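Keeping Cold Tea in a Shared Kitchen

August 1, 2018

Readers of this page will know that its subject is ordinarily the brewing of tea with hot water. During the present warm spell I have received several requests for guidance on cold brewing, with particular regard to kitchens used by more than one household or office. I have kept cold tea in such a kitchen, on the upper floor of the Drenwood building in Alley, for two summers, and the following remarks set out the practice I have come to follow.

Cold brewing requires leaf, water, a clean vessel and time. The leaf is placed in cold drinking water and left in the refrigerator overnight. No heat is used at any stage. The resulting drink is softer than tea which has been made hot and then chilled, and it seldom turns cloudy. It is also less bitter, and many persons who take sugar in hot tea find that they do not want it here.

For a large jug I use five level teaspoons of a whole-leaf black tea. Broken leaf and the contents of teabags may be used, but the quantity should be reduced and the straining done with greater care. My own supply is the Buvden, sold loose by weight at the Venckus shop, and it has proved reliable from one purchase to the next. A green tea may be treated in the same manner, although it should be removed from the water sooner.

The vessel deserves more attention than it is commonly given. Any trace of soap will be tasted in the finished drink. Jugs should be rinsed twice, turned upside down on a rack and allowed to dry in the air. Tea cloths in a shared kitchen are used for many purposes and should not be put inside a jug.
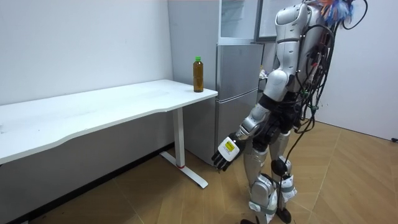
Straining and Storage

The leaf should be taken out in the morning, before the kitchen becomes busy. A fine metal sieve is sufficient for whole leaf. Where smaller pieces have passed through, the liquid may be left to stand and then poured slowly, with the last of it discarded. Pressing or squeezing the leaf is not recommended, as it releases the harshness that the cold method is intended to avoid.

Once strained, the tea should be moved to its final container without delay. I favour containers with a screw cap over open jugs. Cold tea takes up the smell of its surroundings with remarkable speed, and a shared refrigerator in August will hold onions, fish and a good deal of cheese. An open jug stored on the shelf below a curry has been, in my experience, undrinkable by noon.

Each container should carry a label stating the kind of tea and the day on which it was strained. Tea of this sort should be finished within 2 days of straining. I am aware that some writers allow longer. I do not, and any container of mine found past its day may be emptied by whoever finds it.
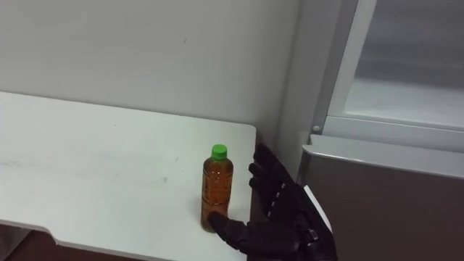
May lemon be added before the tea is stored?

It is better added in the glass. Lemon left in the tea overnight gives a flat, slightly soapy flavour by the following day, and the peel makes the drink bitter. The same advice applies to mint, though a sprig added an hour before serving does no harm.

On the Matter of Sweetening

Sugar does not dissolve readily in cold tea. Those who require it should prepare a plain syrup beforehand, using equal measures of sugar and hot water, stirred until clear and then cooled. The syrup should be kept apart from the tea so that each person may add what is wanted. Honey may be loosened with a little warm water in the same way, although a strong honey will hide a delicate leaf altogether.

Ice presents a similar difficulty. It weakens the drink as it melts, and the usual answer is to brew a stronger jug. I prefer to freeze a portion of the tea itself in a tray kept for that purpose alone. The tray in the Drenwood kitchen is marked accordingly, and I should be grateful if it were not used for stock.
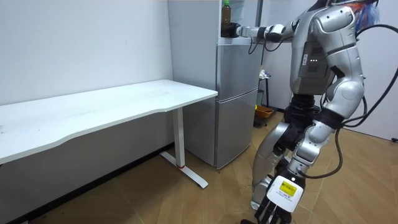
Colour is the measure by which I judge whether a black tea has been given long enough. A pale straw shade in the morning indicates that more leaf was needed, and a further hour will do little to mend it. A properly made Buvden comes out a dark amber-brown, much like the liquid in the green-capped bottle on top of the refrigerator here, and should remain clear when held to a window. Darker than this, it will generally want thinning with fresh water. The shade should be judged in daylight, as the lamps in most kitchens make every tea appear stronger than it is.

I intend to return in October to the subject of smoked teas, which do not in my view benefit from the cold method. Correspondence on the proper cleaning of sieves remains welcome in the meantime, and the notes on descaling kettles will be revised when time allows.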